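Cutlery hire: your questions answered
Page last updated September 2, 2022

How does the cutlery arrive?
Sorted by kind and by finish, in shallow trays. Each tray takes one sort only, so you can set it down at the end of a table and lay from it. Large orders come in stacking crates with the tray list taped to the lid.

Which finishes do you have?
Silver with wooden handles, near-black, and the iridescent blue we call Zurkon. The plain steel range, Oltero, is being restocked and will be back in October.

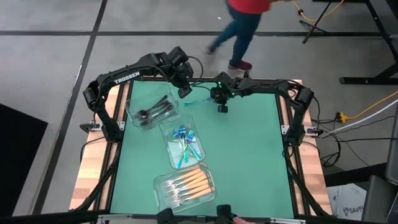

Dark spoons, Zurkon forks and wooden-handled forks, in clear trays.

Can I mix finishes in one order?
Yes. The minimum is 5 pieces of any one kind. Please don't mix them in the trays when you send them back, as we have to sort them again by hand.

Do I need to wash anything before returning it?
No. Scrape off the food and put the pieces back in their trays. Wooden handles must not be left to soak or go through a dishwasher. If you have already washed them, dry them with a cloth first.

There was clear film with my order. Do you want it back?

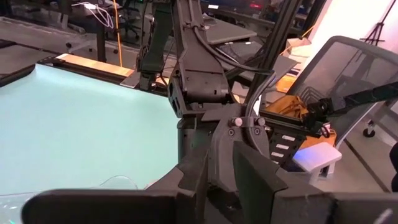

No, film can be thrown away. The trays and crates do need to come back, and missing trays are charged at the rate on your invoice.

What if a piece is lost or bent?
Tell Lilibeth Macapagal when you return the order. Bent tines can often be straightened and we don't charge for that.

How much notice do you need?
72 hours for most orders. For anything over 561 pieces, please ring first and ask for Siiri Kļaviņa. The most we can send out at one time is 3,000 pieces, all finishes together.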